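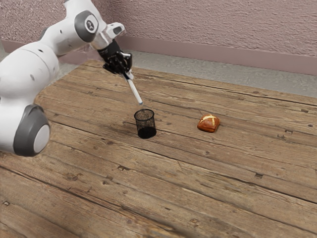
Orvokki Halonen wanted to know, after last week's session, why we spend so long on a marker and a pencil cup when every gripper on the list can pick up a marker. It's a fair thing to ask, and I promised her a proper answer in these notes.

Picking up is the easy half. Letting go in the right place is where the grippers start to differ, and a slim marker going into a cup shows it nicely, because the tip has to clear the rim while the marker is still held at a slant. If the fingers let it roll even a little during the carry, the tip wanders, and you will see it long before any log file tells you (I still like to watch the first few runs with my own eyes, and I hope you will too).

We are comparing 3 grippers in simulation, which we call Fleder, Jellow and Cillix after their model files. The arm, the table and the camera view stay the same for all of them. Please don't touch the controller gains between grippers, however tempting it gets! Last December one group did, with the best intentions, and we could no longer tell the gripper from the tuning.

Each gripper gets 30 trials with the marker. Write down three things for every trial: whether the grasp held, whether the marker touched the rim on the way in, and where the tip was when the fingers opened. A touch on the rim still counts as a success if the marker ends up in the cup, but mark it with a T so we can talk it over.

The bread roll stays on the table throughout. It is our second object, wide and rounded where the marker is thin, and you will get to it in part two — same arm, same starting pose, new grasp. Do try closing more slowly on it and see what changes in the contact forces.

Seija Niskanen has the seed list, numbers 47 to 248, and will give each pair its own stretch. Bring your tables to the next meeting, half-filled ones included.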